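12/08/2018

Bedroom, clothes folding. Me and Xuelian Kang in the morning, Zhuoran Tang in after lunch to check the order of things against the July sheet.

Carried on from where Peiyu Hou left the written routine. Her version has the drawstring trousers first and the denim second, with the patterned pieces kept for last. I stuck to that order on paper but we still haven't settled how the drawstring should be handled. Peiyu wants it tucked inside the waistband before the first fold. Xuelian would leave it out and lay it over the top once the legs are together. Both are fine to do by hand and both look tidy in a drawer, so it comes down to which one we can write in a single line.

Black trousers, elastic waist. Lay flat on the mat, waistband to the right, legs smoothed out before anything else.
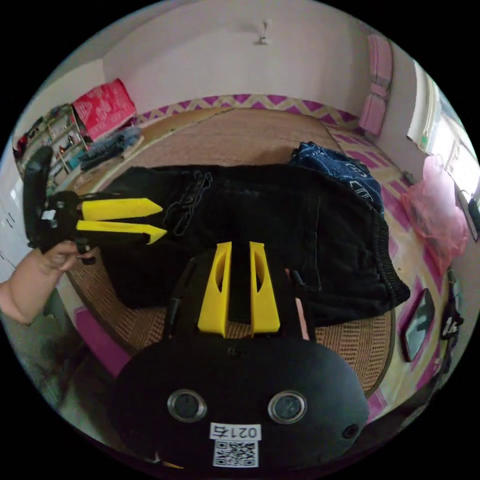
Elastic is the nuisance with this kind. The waist gathers up and pulls the top narrower than the legs, so if you fold leg over leg by the side seams you get a wedge. Matching the two hems first and letting the waist sit how it likes gives a better shape. I've put that in as a note to step 7. Zhuoran reckons it should be its own step and he's probably right, but then the page numbers in the Hesel binder are all out and someone has to redo them.

Also agreed:

Smoothing is done from the middle outwards, flat hand, no tugging at the hems.
Thirds for trousers, halves for tops. No rolling. The Ummont drawers are shallow and rolled things catch on the runner.
Anything crumpled gets shaken out once and laid down again before folding starts.

The last one is Zhiqiang Tian's and he has asked for it twice, so it's in.

Denim in the afternoon. Stiffer cloth, and it behaves better than the soft trousers once it is lined up, but the seams are thick and the fold wants to land on them. Shift it a finger's width either way.
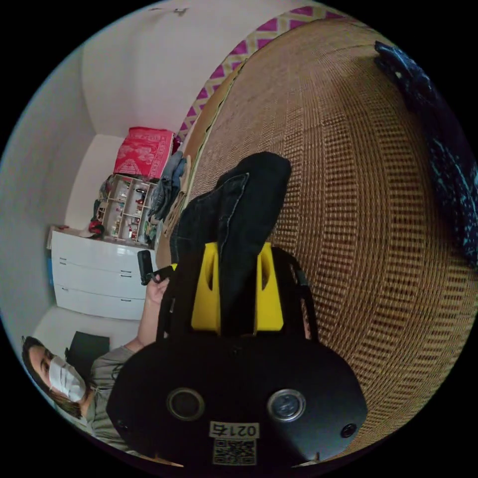
Where to put garments between steps needs a rule. At the moment things get hung or dropped on whatever is nearest, and then they are in the way of the next piece. The egg chair is the worst for it. It has a dark speckled piece over the shell up top, with the denim partly lying against the weave as well, and a rounded surface like that doesn't hold anything flat. My suggestion is that waiting clothes go in one pile at the foot of the bed and the chair is kept clear. Xuelian would like to keep using it for long items. Leaving it open until Kamonchanok Boonchu has had a look.

Labels for the Kaltlow boxes came, 66 in the packet, ordered 50. Put the extras in the front of the Hesel binder.

To do:

Retype step 7, with or without the split.
Ask Peiyu for her final word on the drawstring.
Find a second drawer divider, same depth as the first.
Patterned pieces still to write up. Start with the tops.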